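How to set up a small desk so that you find your pen every time
Written by Ngan-ling Cheung
Posted in: Home and desk, Step by step

My desk is not big and for many years it was a place where things disappeared. I had pens, but when the phone rang and I had to write down a number, I was looking under papers. Then I started to do a small reset of the table every week, and after that the problem became much smaller. In this tutorial I write how I do it. It is for a normal wooden table with a few writing things on it, but you can use the same steps for a kitchen counter or a sewing table.

You need 30 minutes the first time. Later it goes faster.

What you need

A soft dry cloth
A second cloth, a little damp
A pen holder (mesh is good)
A sheet of scrap paper for testing pens
A box or bag for things that must leave the desk

Step 1. Take everything off

Please do not skip this step, also if your desk looks not so bad. Put all the things on the floor or on the bed. When I was lazy and only pushed things to the left and to the right, I never found the two dead pens behind the lamp.

Empty the pen holder also. Turn it over above the waste bin and knock on the bottom with your hand. Mine had pencil shavings, a button and a stamp from a letter I never sent.

Step 2. Clean the wood

Wipe first with the dry cloth, always in the direction of the grain. If you go across the grain, the dust goes into the small lines and stays there. Then use the damp cloth, and then again the dry one. Water should not stand on wood.

For marker lines on the wood, first test your cleaner in a corner that you do not see when you sit. I use Prandlow wood soap, one small spoon in a bowl of warm water. I tried before the spray from Stamura, but on my table it left a film and the paper was sticking to it. Maybe on a varnished table it is fine.

Let the table dry before you put something back. I make tea in this time.

Step 3. Test each pen

Take the scrap paper and draw a short line with every pen and marker. If the line is weak, try one more time. If it is still weak, the pen goes out. I know it is difficult to throw away a pen from a nice hotel, but a pen that does not write takes the place of a pen that does.

Check the caps too. Push every marker cap until you hear the click. A marker with a half-closed cap is dry in a few days, and a good one is not so cheap.

Step 4. Put the things out before you put them in

This is the step which helped me the most. Before I fill the holder, I lay the things on the clean table with some space between them. In this way I see what I really have, and I can think about what belongs together. The small block has no place in a pen holder, so it needs its own place. The marker does belong there, but I leave it lying on the table until I have decided where the holder will stand. 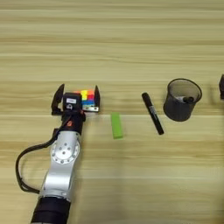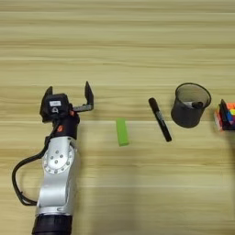
The green block and the black marker laid out on the wooden table, before they get their places.

Do not worry if the things are not straight. It is only for looking and deciding. Ask for each thing: did I use it this week? If yes, it stays on the table. If no, it goes in the drawer or in the box from the list.

Step 5. Choose the place for the holder

Sit down in your chair, close your eyes and reach out with the hand you write with. Where the hand arrives without stretching, the holder should stand. For me it is on the right side, a bit behind the notebook. If you are left-handed, do the same on the left. Do not put it in front of the lamp or you will write in its shadow.

A mesh holder is my favorite because the dust falls through and you can see how full it is. If yours scratches the table, glue a piece of felt under it. The felt circles from Meireles stay on well. I changed mine last April and they still hold.

Step 6. Fill the holder, but not full

In my holder there are never more than 8 things. With more, I must pull out three pens to get one. Long things go in the back and short ones in front. Ballpoint pens can stand with the tip down. For markers please read what is written on the barrel or the package, as some kinds are better stored lying flat. If yours is one of these, use a shallow tray beside the holder.

Step 7. Give the small things a fixed place

Blocks, erasers, clips and such things are the ones that travel over the desk. A small block is easy: I keep it next to the holder and use it to keep a note from flying away when the window is open. Clips go in a lid from a jam jar. If you want, put a small piece of tape on the table to mark the place for the first 2 weeks. After this time the hand knows it.

Common questions from readers

My table has no drawer, what can I do?
A flat box under the monitor works well. I used a Pasitz shoe box for one winter.

How often should I do all the steps?
The full reset I do once a month. Every Friday I do only steps 3 and 5, before I close the laptop.

Can I use the same method for a child's desk?
Yes, but let the child choose the places. And choose a holder with a wide bottom, as the tall narrow ones fall over.

If you have another way to keep markers from drying out, please write it in the comments. I am still looking for a good solution for the thick ones.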